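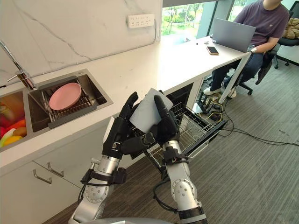
30/09/2020 – Plates, continued

Both hands on the plate, upright, over the open rack. I have now looked at this pose so often that I caught myself loading my own dishwasher at home the same way, elbows out, like a man returning a trophy.

Today's question was whether the two-handed policy still does better if we take away the wrist force signal. Lakshmi bet no, I bet yes, Prakash declined to bet and went back to his laptop. We ran 50 trials with the signal and 50 without. With: 34 plates seated between the tines. Without: 10. So Lakshmi was right, and was gracious about it for nearly a minute.

The failures are more interesting than the score. Without force, the left hand lets go on schedule whether or not the plate has touched anything, and the right hand is left holding it like a waiter whose table has gone home. Ademir wants to call this "premature release" in the paper. I had a ruder name.

Still to do: rerun with the pink plate, relabel the 200 demonstrations from January (Ademir's handwriting, my problem), and ask Bandum where our spare finger joints are. They said soon – they also said soon in January.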